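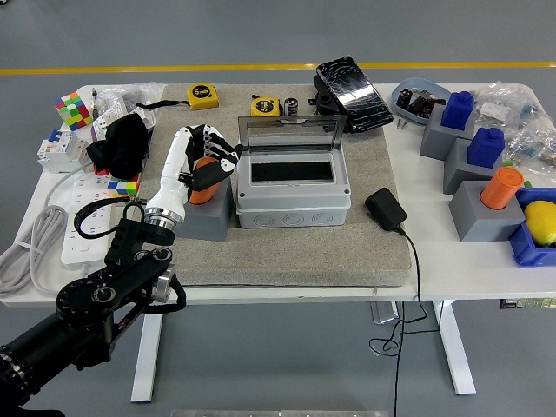 May 26, 2022

Arm night at the shed! Elmarie had the kettle on before I'd parked, and Tin-yau was already going on about his cable loop up to the wrist (it snagged twice last week, so fair enough). We've got the white hand on the orange cylinder in its grey block, right beside the junction box, and I could look at those fingers all day. I gave it 30 minutes of fiddling with the grip settings and loved every one of them.

Must bring the 6 mm bolts from home, and ask Muchen for his notes on the wrist. Back at it tomorrow!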